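Home Products Service parts Manuals Downloads Contact

We use cookies to keep this site running. Accept Settings

Gornus two-arm unit: Set-up Guide
Section 6. Setting up for flat mop work

Applies to units with the Sukuno gripper set. Revision 3/30/22, checked by Anisa Wijaya.

6.1 Before you start

Charge the unit fully and fit the soft finger caps. The mop must have a flat head, a swivel joint and a telescoping pole with a locking sleeve. Poles from the Sutilex range need no adapter. Other poles may be used if the sleeve holds under a firm push by hand.

CAUTION: Do not work on the arms with the drive power on. Press the stop button and wait 20 seconds before touching a gripper.

6.2 Preparing the mop

1. Wrap the pad around the head and check that no edge hangs loose.
2. Extend the pole to working length and tighten the sleeve.
3. Move the swivel joint through its full travel. Replace it if it sticks.
4. Mark the grip point on the pole with tape, 300 mm below the sleeve.

Note: Do not let the gripper close on the sleeve itself. The sleeve can turn under load and the pole will shorten during the stroke.

6.3 Setting the head camera

1. Tilt the head down until the mop head and both gripper tips are in view.
2. Lock the tilt and save the position as MOP-1.
3. Check for glare. Glossy tiles throw back ceiling lights, and the bright patches can hide hair and fine dirt. Dim the lights or lower the exposure one step at a time.
4. On patterned tiles, set floor type to PATTERN. With the plain setting the unit may read grout lines as marks and go over them again.

6.4 Setting the grip

1. Stand the pole beside the right gripper, with the tape mark level with the fingers.
2. Restore drive power and select CLOSE SLOW. Keep hands clear.
3. Set the grip force to 29 and pull the pole lightly. If it slips, clean the caps before raising the value.
4. Bring the left gripper to its rest position, clear of the pole.

6.5 Test stroke

1. Lift sheets and covers off the floor — the pad will drag any cloth it catches.
2. Run one forward stroke at low speed, then one back.
3. Stop the unit and check the pole length against step 2 of 6.2.
4. Look for dirt left along the front edge of the head. If a line remains, lower the pole angle and repeat.

6.6 Care

Change the pad when streaks show on its surface. Inspect the finger caps every 200 running hours and enter the result in the service log.
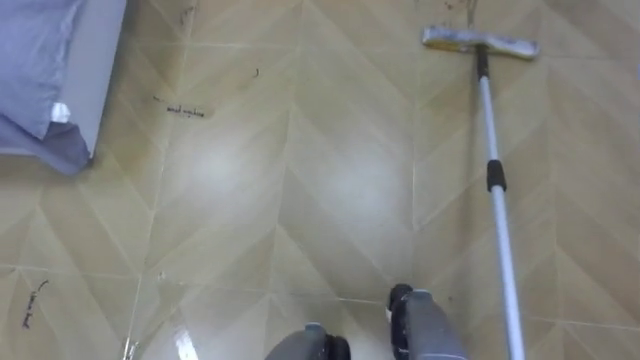
Caps that are split or hardened must be changed as a pair. Order them under the Quan parts list and repeat 6.4 after fitting.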